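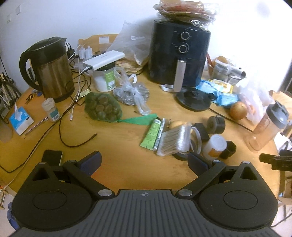
The table at Yara Karaki's apartment, with the kettle at the back.

Yara Karaki has lived in the Tultton building for six years and has one table, which does everything. She eats at one end of it. The rest belongs to the kettle and whatever needs charging.

"The plugs are on that wall, so the cables end up there," she said. "I moved the kettle once, in April, and moved it back."

She clears the whole table every 16 days, a habit she picked up from her aunt Noura. Cables go first — she coils them and ties them — then the bags and packages.

"I don't throw out a cable until I know what it was for," she said. "That's why there are so many."

Asked whether she would buy a second table, Karaki said no. "I'd fill that one too."

Interview by Elias Hourani, 11 July 2024.

© Skerketti | Contact us | Back to top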